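Fumum 2 — a small GUI toolkit for Python, reviewed

I've been meaning to write about Fumum for ages, and a rainy week in March finally gave me the time. If you've only ever made windows with the toolkit that comes with Python, you'll feel at home here. You make a window, put things in it, start the loop, and off you go! My first form took 24 lines, and I could still read them the next morning (always a good test with my code).
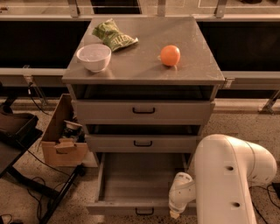

Layout and widgets

Layout is the part I've grown fondest of. You name your rows and columns, and resizing just works — well, nearly always. The list widget got sluggish for me past 100 rows, so for my address book, with its 165 entries, I switched to the paged version and was much happier. Date pickers are lovely. The colour chooser is a bit ugly, I'm afraid, but it does its job.

The manual is friendly and full of short samples you can paste straight in, though the chapter on menus still describes the old version and had me scratching my head for most of an evening.
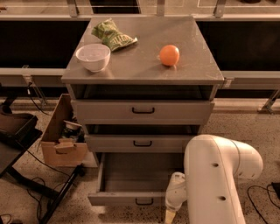
I did try Vundell before this, and it has nicer themes, but I kept losing track of which callback belonged to which button. Fumum keeps the two side by side, and for small home projects I'd choose it again.

Contact | © Selent Code Notes | Back to top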